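Jury duty, day one and after

The summons came in April, in the kind of envelope I usually take for a bill. I had put it off once already and they only let you do that once, so I went.

I live on the Lellow side of the county and the courthouse is in Montoya, 41 miles by the road that doesn't flood. You have to be in the assembly room by 7:45. I left before six and still ended up on the third level of the parking deck. Bring cash for the deck. The card reader at the exit was out on both days I used it, and the line behind me was not patient.

My juror number was 886. They call numbers over a speaker, never names, and the speaker in the back half of the room is hard to hear. Sit near the front. There were 60 of us in the first group called upstairs, and it took most of the morning to get from 60 down to the ones they kept.

The case was a burglary at a storage place called Fuvard. Somebody had cut the lock on a unit and taken tools and a generator, and the state put the value at a little over $2,000. The number matters here because of where the line falls between the lesser charge and the more serious one. We spent a lot of time on it. The owner had receipts for some of the tools and not for others, and the defense went through them one by one, asking how old each thing was.

I had expected more of the talking to be about who did it. There was video from the gate, and a patrol officer who had stopped the truck later that night and written down what was in the bed. He was on the stand for less than an hour. He read from his report and said so when he didn't remember something. I thought that helped him.

The judge told us every time we left the room not to look anything up and not to talk about it at home. The first part was easy. The second was harder than I thought it would be. I'd get in at 6:30, my sister would ask how it went, and I'd say fine and go do something at the table until dinner.
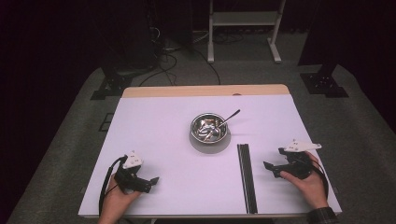 The table at home, bowl and spoon out.

We deliberated for one afternoon and part of the next morning. I'm not going to go into what was said in there. We found him guilty on the lesser charge. Two of the receipts were what decided it for me.

A few practical things, in case you get the same envelope. The county uses a company called Vuvex to send out the juror payments, and it comes as a prepaid card in the mail. Mine took five weeks. Mileage is paid one way only. The cafeteria in the basement closes at 1:30 and lunch break sometimes starts at 1:15, so pack something. They let you bring a book into the assembly room but you have to leave it with the bailiff once you're seated.

I'm excused for two years now. The letter saying so is on the fridge.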